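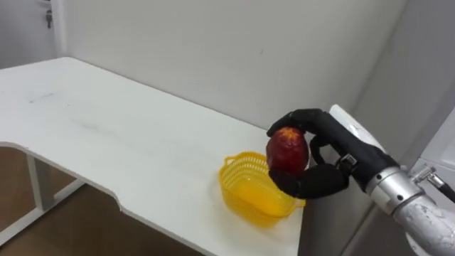
Red all over, save for a patch of yellow-orange at the top. The basket is yellow plastic.

HOME & KITCHEN | Small Comforts

The Fruit Basket Deserves Better

By the Kitchen Desk, May

I own a very nice fruit bowl. It's stoneware, it weighs as much as a toddler, and I bought it at the Moser outlet in a fit of optimism when we moved into this apartment. For two years it sat in the middle of the table looking gorgeous while everything at the bottom of it quietly went soft. Peaches were the worst. You'd pick up a perfect one and find its downstairs neighbor had turned to jam.

So I've switched to a little plastic basket, the kind with holes in the sides, and I'm a bit evangelical about it!

I know, I know. Plastic baskets are what you get strawberries in at a church picnic. My mother kept clothespins in hers. But a shallow basket does something a deep bowl can't, and that's keep everything in one layer where you can see it. Air gets in at the sides. If something leaks (something always leaks), you take the whole thing to the sink and run the sprayer through it. Try that with nine pounds of stoneware.

The color matters more than I expected, too. I went with a white one first, from Joltby, and it made my kitchen look like a dentist's supply closet. Yellow is the one. Set a dark red fruit next to yellow plastic on a white table and suddenly you want to eat it, which is the whole battle in a house where the crackers are at eye level.

About that red fruit. I've become fussy about buying it. The Wednesday market in Erkcombe has a stand where they let you handle things, provided you're polite about it, and I've learned to go slowly. I look for color that runs deep, and I don't mind streaks or a mottled bit up near the top where the red gives way to yellow. I used to put those back! Now I think a fruit that's the same shade all over looks a little like it came out of a paint can.

Then there's how you pick it up. Fingers over the top, thumb underneath, and hold it as if it might be bruised already. No squeezing with the fingertips. I was a squeezer for most of my adult life, and I apologize to every grocer in the county. If you want to know whether it's ready, smell the stem end and let it sit in your palm for a second. A heavy one for its size goes in the bag.

At home I give the basket a rinse while I'm unpacking and dry it with whatever towel is closest. Fruit goes in dry and unwashed, with the biggest pieces first and a little elbow room between them. I wash each one when somebody's about to eat it. Anything with a soft spot sits at the front, and by evening it has usually become breakfast for the next day, chopped over yogurt with a spoonful of the Pullatel honey I keep meaning to ration.

Bananas live elsewhere. We tried. They're on a hook now, by the window, and they seem fine with it.

The stoneware bowl, if you're wondering, holds the mail, plus a tape measure and what I believe are the keys to our old place.

Filed under: Fruit, Storage, Table Talk

Get our kitchen letter in your inbox every other week. Enter your email to sign up. You can unsubscribe at any time.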